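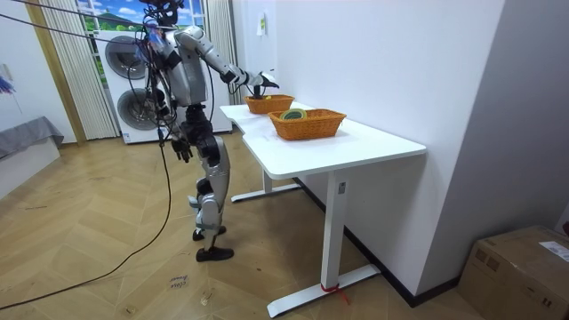 Home Shop Baskets Desks Help Contact

Desk Baskets: Your Questions

Updated 23 August 2025
4 min read | 38 shares | 5 comments

Open baskets are the things we get the most mail about at Nomenby, mostly from people who want to keep small items on a desk that has no drawers. Kagiso Cele answers the mail and put this page together.

What size basket should I get for my desk?

Measure the depth of the desk first, then take away the space you need for a keyboard or for writing. What's left at the back is your basket space. Our Wamutik basket is 13 inches long at the rim. Two of them fit end to end on most desks if you don't also keep a printer there.

The basket fits on paper but not on my desk. Why?

You probably measured the base. Baskets with flared sides are wider at the top, and the rim is what bumps into the wall or the monitor stand. All sizes on our product pages are rim sizes. Base sizes are in the second line of the table.

Is one large basket better than two small ones?

Two, for most people. Small things sink to the bottom of a large basket and you end up tipping it out to find an eraser. With two you can keep daily things in one and the rest in the other. Put the daily one closer to your chair.

How full should a basket be?

You should be able to see the bottom somewhere. If you can't, take everything out and put back only what you used in the past month. A basket with a single item in it is fine too. It will fill up.

Will wicker scratch a white desktop?

It can, if you drag it. Loose ends on the underside are the usual cause. Turn the basket over, run your hand across the base and trim anything that sticks out with small clippers. A piece of felt cut to the size of the base also works. Lift the basket when you move it.

Does the orange color rub off?

We have had a few reports of color on white surfaces, all from baskets that were put down damp. Wipe a new basket with a barely damp cloth, let it dry overnight, then rub the base with a white paper towel. If the towel stays clean, you can put it on the desk. If it doesn't, write to us and we will exchange it.

How do I clean one?

Empty it and shake it upside down outdoors or over a trash can. Use a dry paintbrush or the brush end of a vacuum for the weave. Don't soak it and don't put it in the dishwasher. For sticky spots, use a cloth with a drop of dish soap and dry the basket away from the radiator.

Can I keep food in it?

Wrapped food, yes. Fruit is all right for a day or two with a cloth underneath. Crumbs in the weave are hard to get out.

My desk has wide flat feet. Can I put a basket on the floor under it?

You can, but leave the feet clear so you don't catch the basket with your shoe. On parquet, use the felt again. Grit under a basket will mark a wood floor faster than it marks a desk.

Do you sell lids?

No. Ataberk Türkmen, our buyer, is looking at a fabric cover with a drawstring. If we take it, it will be on the site in September.

Will the baskets fit the Stustby shelf?

The Wamutik fits lengthwise. The larger Ndlovu basket doesn't, and we've changed the shelf page to say so.

Can I return a basket I have used?

Yes, within 41 days, if it's clean and the weave isn't broken. Keep the paper tag. Returns without the tag take longer because we have to look up the order by hand.

Back to top Next: Drawer Inserts All Help Pages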